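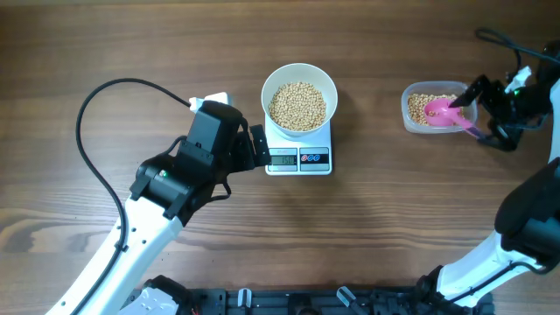
*Soybeans in a bowl on a kitchen scale*

**Soy milk keeps tasting beany and catching on the bottom of the pot**

I have been making soy milk at home since September and I can't get it the way I want it. I'm using dried yellow soybeans from a Maretano bag, soaked overnight on the counter, then blended with cold water in a Bresen blender, strained through a cloth, and boiled. I buy the beans in bulk and I have a lot left, so I would like to get this right before I give up and go back to cartons.

Two problems. First, there is a strong raw bean taste, like licking a green pea pod. Second, the milk sticks to the bottom of the pot every time and I get a brown skin I have to scrape off. I have tried lower heat and it still happens, only slower.

I don't peel the beans. I don't add sugar or salt. The pot is a thin stainless one. My husband says it tastes fine but he puts it in coffee.

Does anyone know which step is the problem? I also wouldn't mind advice on how much water to use. Recipes go by cups and every one of them says something different.

- Fliltel

---

**Vimala Panicker**

The bean taste comes mostly from blending with cold water. There is an enzyme in the bean that starts working as soon as the bean is broken up in water, and heat stops it. Bring your water to a full boil and blend the soaked, drained beans with that. Check that your blender jar can take hot liquid before you try it. Some plastic ones can't. Fill it no more than half and hold a folded towel over the lid, and start on the lowest speed.

Throw out the soaking water and rinse the beans twice. If your kitchen is warm, soak them in the fridge. Overnight on the counter in summer is long enough for them to start going sour, and you will taste that too. Soaked beans should split cleanly in half and be flat inside. If there is still a dip in the middle of each half, they need longer.

Peeling helps a little. I rub them between my hands in a bowl of water and pour off whatever skins float up, and I stop after a few minutes. I wouldn't do the whole batch one at a time.

For water, weigh the beans dry and use 8 times that weight in total. That gives a milk you can drink plain. For tofu I use less water. Cups don't work well because bean sizes vary and people heap them differently.

On the sticking: rinse the pot with cold water right before you pour the milk in and don't dry it. Medium heat, and stir the whole time with a flat wooden spatula so you are scraping the bottom. A round spoon misses most of it. It will foam up fast just before it boils, and that foam is not the boil. Turn it down, let the foam drop, and then simmer it for at least 10 minutes. Don't cut this short. Undercooked soy milk will upset your stomach.

---

**bresenuser87**

I had the same thing and got rid of the blender. Bought a soy milk machine. No more sticking. It does still leave a ring you have to scrub.

Also try vanilla.

---

**Vávra**

Agree with most of the first reply. Two additions.

The sticking is fine bean pulp settling out, so your cloth matters. If you are using ordinary cheesecloth, the weave is too open. Use a nut milk bag or an old cotton pillowcase, washed without fabric softener. Strain before cooking, let it sit a few minutes, then pour it into the pot slowly and leave the last bit of sludge behind. A heavier pot would help as well. Thin stainless gets hot spots no matter how low you set the burner.

Second, check how old your beans are. I had a sack that sat in the garage for a couple of years and nothing I did made good milk from it. They took forever to soften and the milk was thin with a stale smell. A new bag fixed it the same day.

A pinch of salt at the end takes the edge off the bean flavor. Keep the pulp, it freezes fine - I put it in pancakes and meatloaf. The milk keeps three or four days in the fridge in a clean glass jar.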